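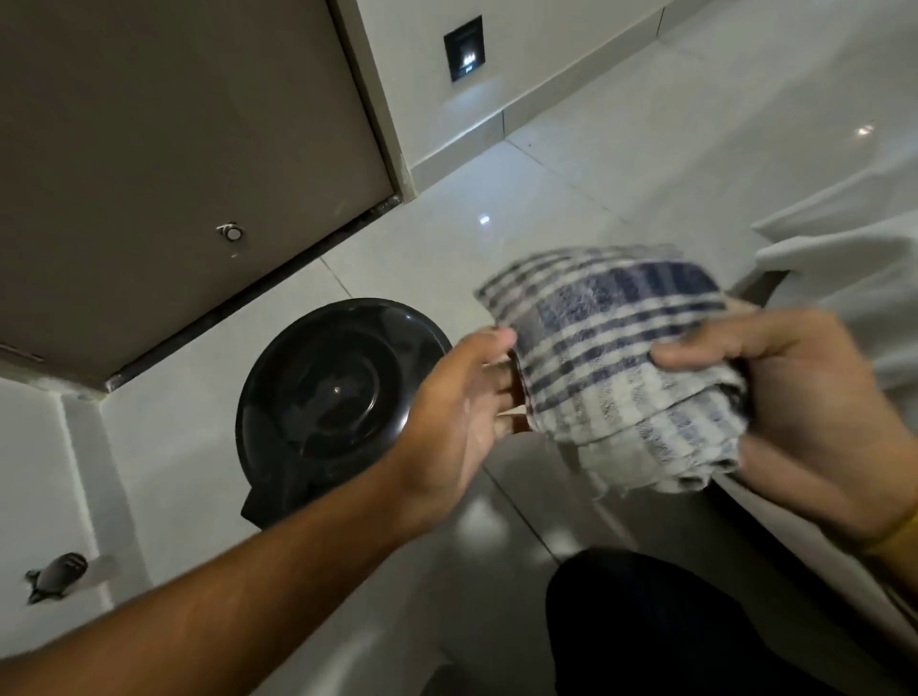

Fig. 2. A checked towel with a fuzzy lower edge and a few trailing threads.

Week 2: Warp, Weft and the Humble Check

Welcome back, everyone, and thank you to those of you who brought in cloth from home (the tea towel from Firville was a real treat!). Today we stay with plain weave a little longer, because so much grows out of it and I'd hate for us to hurry.

Remember that the warp runs the length of the loom and the weft travels across it. To make a gingham, you set up stripes in the warp and then repeat those same stripes in the weft. Where dark crosses dark you get a solid square, where light crosses light you get a pale one, and where they meet you get that lovely in-between shade, which no one had to dye at all. It still pleases me every time I see it.

Edges next. A selvage is where the weft turns around and goes back, so it holds itself together nicely. A cut edge has no such turn, and it will shed threads until you hem it or knot a fringe.

For the practice piece, please wind 11 ends of each color in the Semia cotton. Hsiu-ying Yu has kindly offered to help with threading on Sunday, so do bring her your tangles, however dreadful they look.

Reading: the Yurchenko chapter on color order, up to the section on twills.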